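# Can a machine put the shopping away yet?

Project report by Negin Rezaei, Lenivcombe

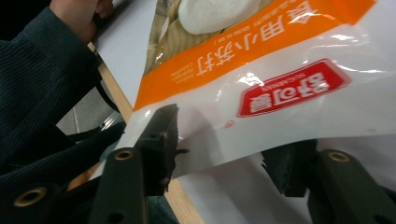
*Fig. 1. Foam-padded fingers at the lower edge of a bag of baking soda (SUGARMAN brand).*

I started this project in July because my aunt, who runs the Rostami grocery, asked me when she could expect a robot to fill her shelves, and I didn't have a good answer for her. I still don't have a complete one, but I have a much longer one than I did!

Tins and boxes I'll pass over quickly, as most of the reading I did treats them as the easy end of the job. Soft packets are where things get interesting. A plastic bag sags between the fingers and folds wherever you pinch it (you can see the wrinkles in Fig. 1), and a shiny surface throws back streaks of light, which can make it harder for a camera to find the edge. Then there is the printing, which may well be upside down when the bag is picked up. My aunt turns a packet the right way round without looking at it, usually while talking to a customer.

For the trial I used the records from Pluvis, our class handling log, which holds 2068 attempts. I sorted out the ones with soft packets and was left with 501, nearly a quarter of the total, and read through the notes on every one over a rather long fortnight. The commonest remark by far was that the packet slipped or drooped before it reached the shelf. I had hoped to get to 1000 by adding the Gikeo set, but its notes were too short to compare fairly, so I left it out.

My feeling, for what it's worth, is that fetching a bag from a table is within reach, and that facing up a whole shelf on a busy Wednesday is a good way off. I'd like to try flour and rice next, with two sizes of bag for each.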